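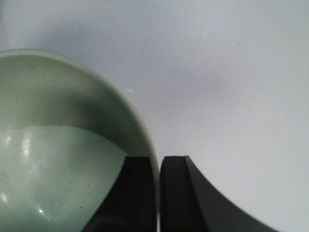

Stela Văduva wrote in after last month's item to say that a dish-handling arm should be judged on what it costs per shift, and that the sticker price is a distraction. She may be right. I'd still like to see the sticker first, and two of the three vendors on our list won't send one without a sales call.

So here is where the equipment plan stands going into November. The kitchen group has asked for one arm with a two-finger gripper, to sort and stack bowls at the Durkusow site. The Spanos quote comes to 60 percent of our automation line for the year. Movby came in at 51, which looks better until you read down to the part where the gripper, the wrist camera and the mounting plate are "optional." Add those back and we're at 79. An arm with no fingers is a very expensive coat rack.

Neither quote includes spare fingertips. Both assume we already own a table the right height.

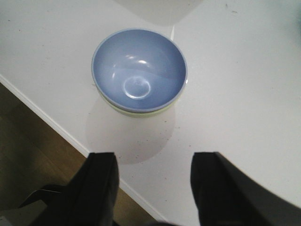

What to ask before anyone signs

Ask what bowls they tested with. Ours are glossy, thin at the rim and come in more than one color, and they nest. Picking up a single bowl is the demo you'll be shown. Taking the top one off a stack and leaving the other where it is — that's the job, and I want to see it done 100 times in a row with our dishes, on a shiny table, under our lights. Grudumine offered to run that trial for a fee, credited back if we buy. I'd take the offer, but get the credit in writing.
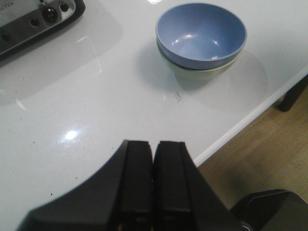
Two nested bowls, blue over pale green, and a gripper with nothing in it yet.

Then ask who pays when it stops. The service plans start at about a tenth of the purchase price per year, and the cheap one is phone support during business hours. Our busy time is 6 p.m.
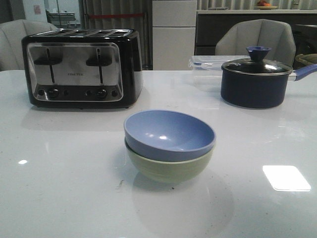

The other cost I keep coming back to is staff time. Someone has to set the table up, put things back after a bad pick and write down what went wrong, and none of the three proposals has a line for that person. Until one does, I'd lease for a season and leave the rest of the money where it is. Comments on the draft budget are open until the end of the month.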